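# Open Day at the Etberg Workshop: Progress Report to the Loltent Fund

Saturday, July 3, 2021. Prepared by Trinidad Miranda, program coordinator

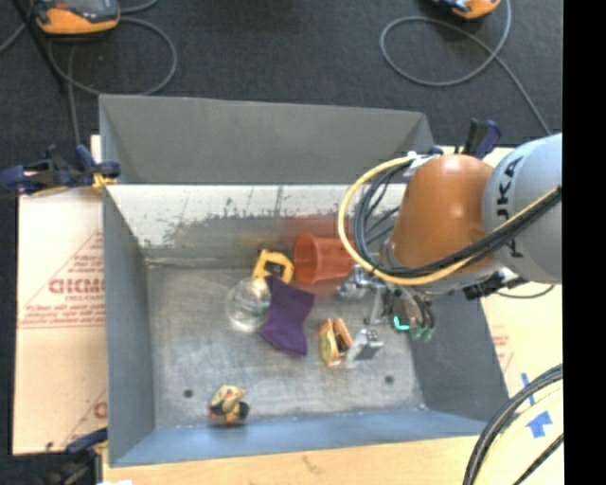

**Did the open day do what the grant was meant to pay for?**

Mostly. People came, they saw bin picking done at working speed, and two of the local firms we had hoped to interest asked for a second meeting. The part of the grant that was meant to produce a printed visitor guide produced a visitor guide with the wrong opening hours on it, and I will get to that.

## Attendance

We had 53 visitors through the door. The application promised 40, so I would like to enjoy that number for a moment before the Fund points out that the application also promised they would be "drawn chiefly from small manufacturing firms." By the sign-in sheet, 21 were. The rest were families, retired engineers, and one hiking club that had been told there would be coffee. There was coffee. They stayed longer than anyone and asked better questions than the manufacturers.

Visitors went through in groups, with a talk at the start of each session and time at the bin afterward. We planned for four sessions and ran 6. The last one started late and finished after the parking lot gate had been locked, so anyone from the Fund who hears a story about a minivan and a grass verge should know that the verge has been reseeded and the bill is in the accounts.

## The demonstration

Fumiko Yagi ran every session herself. Her plan had been to show the sorting routine we described in the spring report, using the tidy set of machined blocks it was developed on. She changed her mind two weeks before the event, on the grounds that watching a robot pick up identical blocks is a fine way to empty a room. We went with mixed household odds and ends in a metal bin: plastic, fabric, small oddly shaped things, something clear and round for the vision system to worry about.

I was against this. My argument was that a demonstration ought to work. Fumiko's argument was that anyone who runs a real packing line would see through the blocks in a minute, and that a missed grasp followed by a good second try tells them more than a string of perfect ones. Having now sat through all the sessions, I have to report that she was right, and that she has mentioned it.

For the technical annex, the tally across the day:

| | Attempts | Picked first try | Picked on a retry | Given up |
|---|---|---|---|---|
| Rigid plastic | 118 | 101 | 14 | 3 |
| Fabric | 64 | 39 | 17 | 8 |
| Clear items | 47 | 22 | 13 | 12 |
| Small mixed items | 91 | 70 | 15 | 6 |

Clear items remain our weak spot. Glare off the metal walls doesn't help, and neither did the afternoon sun, which we had failed to invite to the rehearsal. A blind has been ordered for the west window. Fabric did better than in the spring, when we were getting a little under half on the first try. Fumiko puts most of that down to the slower closing motion and some of it to luck, and would like both noted.

There were 3 stoppages. Two were false alarms from the area sensor when visitors leaned over the rope. The third was a real fault, a loose connector, and took eleven minutes to find. Fumiko spent those minutes explaining emergency stops to a group of nine-year-olds, who then wanted to press one. They were allowed to press one. That is not counted among the stoppages, though I thought about it.

## What visitors told us

We handed out feedback cards and got 38 back. The comments I would pass on to the Fund:

- "Slower than I expected." (This came up on eleven cards. We now tell people the cycle time before the talk instead of after.)
- "Would like to know what it costs." We had a figure ready and forgot to put it on the poster.
- "Can it do laundry?" No.
- "More chairs."
- "The lady explaining it was excellent, the man on the microphone less so." I was the man on the microphone.

The manager of Tuvness, which packs garden hardware a few streets away, came twice and brought a box of his own parts the second time. We did not run them, as the grippers had not been checked for anything that heavy, but he left the box with us and we have agreed to try it under supervision. Kawaguchi, the cutlery finisher, sent two people from the shop floor and no one from the office, and the two from the shop floor were the ones who wanted the meeting. It is set for November, when their busy season lets up.

## Money

The event budget was $2,400 and we spent $2145. The underspend came from the signage, which a neighbor's print shop did at cost, and from the catering, where we bought for 40 people and then cut the sandwiches smaller. Overspends were the reseeding ($60) and the second run of the visitor guide ($95). Both are inside the total above.

On the guide: the first run gave our regular hours as 9 to 5 on Sundays. We are closed on Sundays. I proofread it. The corrected version is at the front desk, and the old ones have been cut up for scratch paper, so the workshop is well supplied until next year.

With the Fund's permission, we would like to put the remaining $255 toward the window blind and a second rope stand. The rope stand would move the public line back by an arm's length, which ought to deal with the leaning.

## Behind schedule

Two items from the spring report are still open.

1. **The written safety procedure for public sessions.** A draft exists and we worked from it on the day. It needs the emergency stop section rewritten in view of the nine-year-olds. Fumiko has the draft.
2. **The short video for the Fund's website.** We have plenty of footage and no narration. I have been asked, politely and by more than one person, to let Fumiko do it.

## Next steps

- Fit the blind and repeat the clear-item runs at the same time of day.
- Supervised trial with the Tuvness parts, once the gripper load check is signed off.
- Visit Kawaguchi and come back with samples.
- Put the cost figure on the poster.
- Rent more chairs. The rental quote is attached, along with the accounts, the sign-in sheet totals, and scans of all the feedback cards, including the ones about the microphone.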